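The Lost Things of Irwood: What People Leave Behind on Shared Furniture

Project report, Local Life and Community module
Submitted by Tamás Kocsis

Introduction

I should start by admitting that I came to this subject by way of my grandmother's couch, which swallowed so many earrings, coins and pencil stubs over the years that we grandchildren treated it as a kind of bank. When our class was asked to choose something small about everyday life and look at it closely, I knew before I got home that I wanted to write about lost property, and especially about the things people set down on a seat "just for a minute" and then walk away from.
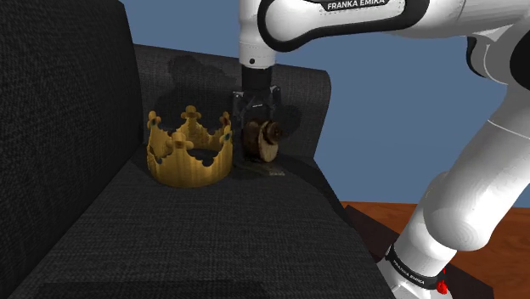
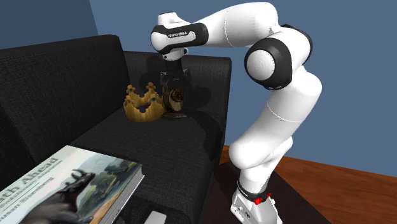
Figure 1. A gold crown on a dark sofa, in two rendered views.

My question was a simple one. What happens to a forgotten object between the moment its owner stands up and the moment it comes home again, if it ever does? I looked at three places in Irwood where people sit down for a while: the reading room at the Wadthorpe Library, the waiting area at the Chaudhary dental office, and the Homura tea house on the corner by the bus stop. All of them were kind enough to let me hang around much longer than a paying customer or a patient would.

How I went about it

I visited each place over the course of January, mostly in the late afternoon when it was already getting dark and everybody was wearing more layers than they could keep track of. I asked the staff to show me where lost things were kept and whether anything was written down. I also handed out a short questionnaire with four questions, which I will not reprint because one of them was badly worded and I would rather forget it. (It asked people to list "anything you have lost that you did not know you had lost," and my teacher was very gentle about it.)

The library

The library was the best organized. Its lost property log is a thick green notebook with 900 numbered lines, nearly full, and I spent two very happy afternoons turning the pages. Gloves come up again and again, nearly always one at a time. There are also reading glasses, lunch boxes, a trumpet mouthpiece, and one entry that says only "soup." Each line has a space for the date the item was picked up, and a great many of those spaces are blank.

The log showed me that people come back quickly or hardly at all. If an umbrella was not claimed in its first week, it tended to stay on the shelf until the spring sale. The librarians told me that parents are the exception. They will call months later about a stuffed rabbit, and they will describe it down to the stitching.

The dental office

At the dental office there is no notebook, only a deep drawer under the front desk. The receptionist knows most of the patients by name, so when a scarf turns up she usually has a good idea whose neck it came from and telephones that evening. I thought this was lovely, though it does depend on her being there – while she was on vacation, the drawer filled up so far that it would not close.

The tea house

Homura keeps found things in plain sight, on a ledge beside the register, and regular customers look them over while they wait to pay. Several people told me they had recognized a friend's hat there and carried it home for them. The owner likes the ledge but worries about valuables, so wallets and phones go in the back room.

What I would do differently

I would start in the fall, before glove season, so that I could compare. I would also like to talk with more people who never went back for their things, although I am still not sure how a person finds them. The tea house has offered to keep a log for me until summer, and I have already bought them the notebook.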